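My shoes and the hallway in November

Every year when November comes, I have the same problem with my shoes. In the summer I wear one pair of sandals and nothing else, so the hallway stays clean almost by itself. Then the rain begins, and in one week the floor by my door is full. Boots, sneakers, my good shoes for the office, the old ones for taking out the trash. I live alone, so I cannot say it is the fault of somebody else.

This year I decided to do it properly. On Monday I came home early and took out everything that I wear on my feet. I put it all on newspaper in the living room and I looked at it for a long time. My friend Sum-yee Liu says that you should hold each thing and ask if you would buy it again today. I tried this, but for shoes it does not work so well for me. I would not buy my rain boots again, they are ugly and a little too big. But I need them when it rains, and it rains here very much.

So I used another question: did I wear it last winter? With this question I was much faster. Four pairs went into a bag for the donation box on Vustisley Street. One of them was a pair of brown shoes with a small heel that I bought for a wedding and wore for 2 hours. I felt a little guilty, because they cost 142 and I still remember the price exactly. But they hurt me then and they would hurt me now.

After that I had nine pairs left, and these I wanted to clean before putting them away. I am not an expert in this. My father polished his shoes every Sunday evening and I watched him many times, but watching is not the same as learning. I remember that he always took the laces out first, and that he used very little polish. When I was a child I thought he was only saving money.
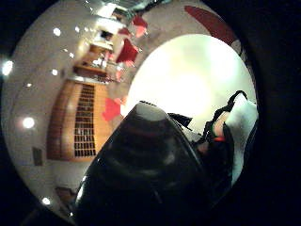

I use a cream called Fledik, which I found in the small repair shop near my office. It comes in black and in neutral, and I bought both. First I brush off the dry dirt, then I wipe the leather with a damp cloth and wait. The waiting is the part that I always did wrong before. If the leather is still wet, the cream makes gray spots, and then you have to start from the beginning. Now I make tea while I wait — a full pot, not one cup — and when the pot is empty the shoes are ready.

For the suede ones I only have a brush with rubber teeth. It helps with dust but it does nothing for the salt lines from last winter. If somebody reading this knows a good way to remove them, please write to me in the comments. I already tried vinegar with water and now the shoes have the salt lines and also a smell of salad.

The last question was where to put everything. I looked at a shoe rack from Söderlund for many evenings, but it is deeper than my hallway allows, and the door would hit it each time. In the end I kept my old low shelf and put a tray under it for the wet boots. The pairs for special days are now in the bedroom, in their boxes, with the name written on the short side so that I can read it without taking the boxes down.

It took me the whole evening and my hands smelled of cream until the next day. I still have to buy new laces for the walking boots, the round kind, and I don't know yet which length. I will measure the old ones this weekend.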